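Les astuces de la maison : tableau blanc, feutres, et un détour par la démo de robots

Notes prises vite fait à la porte ouverte de l'atelier Hesance, jeudi 17 septembre. J'y allais pour les machines, je rentre avec une page entière sur l'effaçage. Classement un peu en vrac, désolée, je complète dès que j'ai cinq minutes.

Le feutre d'abord
Stocker à plat, toujours. Debout pointe en l'air = pointe sèche. Si c'est déjà fait : capuchon bien clipsé, pointe en bas toute une nuit, souvent ça repart. Jamais de marqueur permanent dans le même pot que les effaçables, on finit par se tromper, moi la première.

Permanent sur le tableau par erreur ? Repasser dessus au feutre effaçable noir, bien couvrir, essuyer tout de suite. Petites zones, pas tout d'un coup. Le reste à l'alcool ménager sur un chiffon, fenêtre ouverte, puis rincer à l'eau claire et sécher.

Effacer sans étaler
Le truc de Clotilde Riviere, qui animait la démo : brosse posée à plat, appui léger, trajets droits. Pas de ronds ! Les ronds promènent l'encre partout. Elle a réglé le bras pareil, la brosse posée bien à plat sur le panneau, et pour effacer une lettre au milieu sans toucher aux voisines il faut une brosse plus étroite que l'espace entre deux lettres. Bête mais à la maison je prends toujours la plus grosse et j'emporte la moitié de la liste de courses.

Raphaël Marty ajoutait : laisser sécher l'encre quelques secondes avant d'essuyer. Encore fraiche elle bave, trop vieille elle accroche.

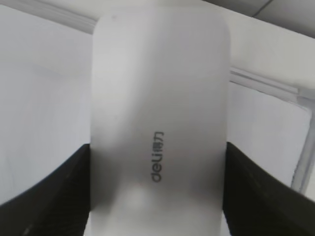 Brosse deli ci-dessus, tableau avec le A et le C ci-dessous. 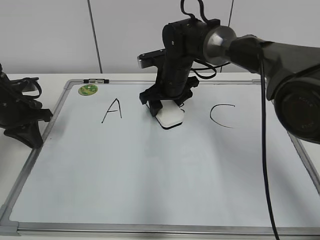

Avec quoi nettoyer la brosse quand elle laisse des traces grises ?
Un vieux chiffon microfibre à sec, en frottant le feutre dans un seul sens, dehors de préférence. Si ça ne suffit pas, eau tiède et une goutte de liquide vaisselle, essorer en pressant, laisser sécher à plat jusqu'au lendemain. Une brosse humide fait pire qu'une brosse sale.

Le tableau lui-même
Grand ménage une fois par mois : microfibre humide, de haut en bas, puis un chiffon sec. Pas d'éponge à récurer, pas de poudre, la surface se raye et ensuite l'encre se loge dans les rayures. Pas de produit à vitres parfumé non plus, chez moi ça a laissé un voile et les feutres glissaient dessus sans écrire.
Les bords du cadre : coton-tige. La poussière d'encre s'y entasse et retombe sur le propre.

Ce que j'ai retenu pour l'établi
Câbles : laisser du mou là où ça bouge, attacher là où ça bouge pas. Timothée Jacquet est intransigeant là-dessus et il a raison, j'ai refait celui de ma lampe en rentrant.
Pièce lisse à tenir : deux appuis bien en face l'un de l'autre, serrer juste assez. Valable pour l'étau, avec deux chutes de cuir pour ne pas marquer.
Tracer au crayon la place de chaque outil sur le plan de travail, on les repose au bon endroit sans y penser.

Pratique
Entrée libre, café correct, parking minuscule. Venir tôt, l'après-midi on voit surtout des dos. Les enfants sont les bienvenus mais derrière la ligne au sol. Pour la prochaine date voir avec Agathe Moulin à l'acceuil, elle tient la liste des inscrits.

La semaine prochaine : détartrer une bouilloire sans vinaigre, promis depuis août.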